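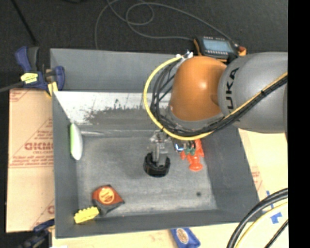

Speaker notes: Intermittent link loss on the Bolger cell
Chrysoula Pappas
Friday session, 40 minutes including questions

Slide 1. Title
Name, team, what we run. Bolger is a single-arm bin picking cell at Cemesska. Mixed objects, one gray bin, unattended runs up to a full shift. The fault covered in this talk was open from the spring until October. Ask people to hold questions on grasp planning. The planner was cleared early and I only have one slide on it.

Slide 2. What the operator saw
The arm stops during a retract, usually above the bin. Pendant shows a protective stop with reason "tool communication lost." Operator acknowledges, restarts, cell runs again. No warning before it. Time between stops anywhere from a few minutes to two days.
Pause here. Most of the room will have a cell that does this and a person who has learned to press the button.

Slide 3. Why it was a safety item
A stop on its own is an availability problem. We logged it as safety for a different reason. On loss of link, the tool controller went to its default state, and its default state was released. If the tool was holding something at the top of the retract, the object fell from full height.
Two falls outside the bin. One landed on the floor inside the fence, one hit the fence post. No injuries. Nobody was inside either time, but the second one happened 2 minutes after someone had walked out.
Say that plainly and move on.

Slide 4. Numbers
618 hours of logged run time. 53 stops with the same reason code. Dimus (our logger) timestamps to the millisecond on the robot side, but only polls the tool once a second. This matters on slide 7.
We didn't log restarts done by cycling power during the first month. The 53 is a floor.

Slide 5. First theory: software
The stops began the same week as an update to the Ekau driver. We rolled it back. Four clean days, then three stops in one afternoon. We put the update back on. Cost us two weeks and one unnecessary argument with the people who wrote the driver. They were right.
Planner: replayed the recorded trajectories against the old version. Identical joint targets. Closed.

Slide 6. Second theory: electrical noise
Moved the tool supply to its own circuit. Added ferrites. Changed the network switch. Stops continued at the same rate. We left the separate supply in because it was better practice anyway.
If short on time, skip this slide.

Slide 7. What we should have plotted first
Stops against wrist joint angle. (Click for plot.) Nearly all of them sit in one band near the end of wrist travel, and only when the wrist is arriving there from the bin side. The same angle reached from the other direction is fine.
It took a long time to see because the tool data was one second late and we had been matching stops to the wrong motion segment. The joint angle we looked at was from after the arm had already decelerated. Once the records were aligned on the robot clock, the plot took ten minutes.

Slide 8. Root cause
The external cables leave the wrist, loop out to the side, and come back along the arm. Where they come back they are tied. The tie had been placed with the wrist in its home pose. In home pose there's plenty of slack. Near the wrist limit there was none, and the load went into a connector that was never meant to take it.
The contacts opened for a few milliseconds. The continuity test we did twice with the arm parked passed both times, as it would.
Hand round the connector. Wear marks are on the latch side. Please return it.

Slide 9. Things that made it worse
– Bin position. The bin is clamped to the table by hand after each changeover. It had crept toward the arm over several changeovers, so the picks along one wall needed more wrist rotation than the program was taught with.
– Object mix. Long items leaning on a wall produce steep grasps. Steep grasps use the end of the wrist range. A week of short, flat objects gave us a week without stops, and we recorded it as an improvement.
– Restart habit. The stop could be acknowledged from outside the fence with no reason entered.

Slide 10. What we changed
Strain relief on the tool side of the connector, so the connector carries no load. Tie moved back and set with the wrist at both limits. Wrist soft limit pulled in. Two hard stops on the table for the bin, clamps kept. Tool default changed to hold last state on link loss, with a separate release under manual control.
The last item needed a new risk assessment. A tool that holds on link loss may also hold something you want it to let go of. We accepted that with the release inside reach of the enabling device. Expect a question.

Slide 11. Verification
Wrist swept between limits, both directions, full speed, link monitored at the robot side only. Then the cell ran its normal mix. No stop with this code so far. I'd want another quarter before I call it closed, and the ticket is still open.

Slide 12. Remaining work
Dimus polling rate. Reason field on every restart – drafted, waiting on the pendant screens. Cable check with the arm moving added to the changeover sheet. The sister cell has the same cable routing and hasn't been reworked yet; it runs at reduced speed until it has.

Backup slides: connector drawing, raw stop list, risk assessment table. Raw stop list is too small to read from the back, offer to send it.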